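Lista de revisión de seguridad e higiene del neceser de maquillaje, con mis comentarios

Edición de septiembre | Belleza sin prisas

Todos los años, cuando se acaba el verano, me siento una tarde con el neceser, una bolsa de basura y una taza de té, y repaso producto por producto. Empecé a hacerlo después de una conjuntivitis bastante fea que me tuvo una semana entera con gafas y sin una gota de rímel (quienes me leéis desde hace tiempo os acordaréis, porque di mucho la lata). La lista ha ido creciendo y ya tiene 5 bloques. La dejo tal como la uso yo, con el resultado de este año y lo que fui apuntando al lado.

Marcas: OK = se queda. REVISAR = se queda, pero con deberes. FUERA = a la basura, sin pena.

BLOQUE 1. OJOS

1.1 Máscara de pestañas abierta hace menos de tres meses: FUERA
Comentario: la de Hativura la abrí en primavera para una boda y le tengo un cariño enorme, pero ya olía raro y hacía grumos. Desde ahora pego una etiqueta con el mes de apertura en el tubo, que es una tontería y cuesta medio minuto.

1.2 Lápices con la punta limpia y la tapa bien cerrada: OK
Comentario: les saco punta antes de cada uso y limpio también el sacapuntas, que siempre se me olvidaba. El marrón ya es tan cortito que casi no lo puedo agarrar, pero mientras pinte, pinta.

1.3 Rizador con la almohadilla entera, sin cortes: REVISAR
Comentario: la goma tiene una marca en el centro. Aguanta, pero he pedido recambio y mientras tanto no lo uso, que una goma partida te puede cortar las pestañas.

1.4 Sombras en polvo sin película dura en la superficie: OK
Comentario: la paleta grande de Mitcombe me costó 69 euros en su día y sigue preciosa. Tenía una capita brillante en el tono melocotón, y la quité con cinta adhesiva, muy suavemente.

BLOQUE 2. ROSTRO

2.1 Base sin separación y con el olor de siempre: OK
Comentario: si veo aceite arriba, agito; si después de agitar sigue cortada, fuera. Este año no ha hecho falta.

2.2 Corrector con el aplicador limpio: REVISAR
Comentario: reconozco que lo paso directamente sobre los granitos, y eso está fatal. Deberes para mí: poner un poco en el dorso de la mano y aplicar desde ahí.

2.3 Protector solar dentro de fecha: FUERA
Comentario: pasó media temporada dentro del coche, con un calor de horno. Aunque la fecha estuviera bien, no me fío, y con el sol prefiero gastar de más que quedarme corta.

Antes de pasar a los utensilios hago siempre una pausa, me lavo las manos otra vez y despejo bien la zona donde voy a trabajar. Parece exagerado, pero las brochas limpias no deberían apoyarse sobre restos de polvos y de crema.
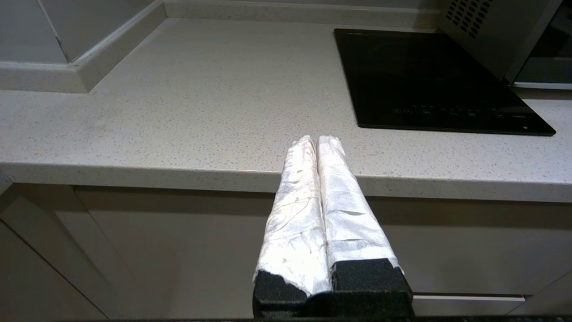
Y con las manos ya secas vamos a lo que más pereza da y más se nota en la piel, que son las brochas y las esponjas. Yo las dejaba para el final y acababa haciéndolo todo deprisa y mal, así que ahora les reservo la mejor parte de la tarde, con música y sin mirar el reloj.

BLOQUE 3. BROCHAS Y ESPONJAS

3.1 Brochas de base lavadas esta semana: OK
Comentario: jabón de Kuhlmann en pastilla, agua tibia y el pelo siempre hacia abajo, para que no entre agua en la virola. Luego las seco tumbadas, con la punta asomando por el borde de la toalla.

3.2 Brochas de polvos y colorete lavadas este mes: REVISAR
Comentario: 2 estaban pendientes. El agua salió de un color que prefiero no describir.

3.3 Esponjas sin grietas ni puntos oscuros: FUERA
Comentario: al apretarla le vi un puntito negro y ahí se terminó nuestra relación. Si tenéis dudas con una esponja, tiradla, que son baratas y la piel no.

3.4 Mangos firmes, sin piezas sueltas: OK
Comentario: la de difuminar se movía un poco. Una gota de pegamento, una noche de reposo y como nueva.

BLOQUE 4. LABIOS

4.1 Barras sin gotitas ni olor rancio: OK
Comentario: huelo cada una con calma - mi familia se ríe muchísimo de esto - y limpio la superficie con un pañuelo de papel.

4.2 Nada compartido sin desinfectar: REVISAR
Comentario: mi hermana usó mi brillo de Biditz en verano. La quiero mucho, pero los brillos con aplicador no tienen arreglo y tendré que comprarme otro.

BLOQUE 5. EL NECESER

5.1 Interior lavado y seco del todo: OK
Comentario: lo volví del revés, lo lavé a mano y lo dejé toda la noche junto a la ventana.

5.2 Envases de cristal separados y bien cerrados: OK
Comentario: van en una bolsita aparte desde que se me rompió un frasco en un viaje y encontré esquirlas hasta en los calcetines.

Pendiente para la próxima revisión: recambio del rizador, esponja nueva y máscara nueva (acepto recomendaciones, sobre todo para pestañas rectas y tercas como las mías). Si hacéis la vuestra, contadme en los comentarios qué habéis tirado y cuánto tiempo llevaba ahí dentro.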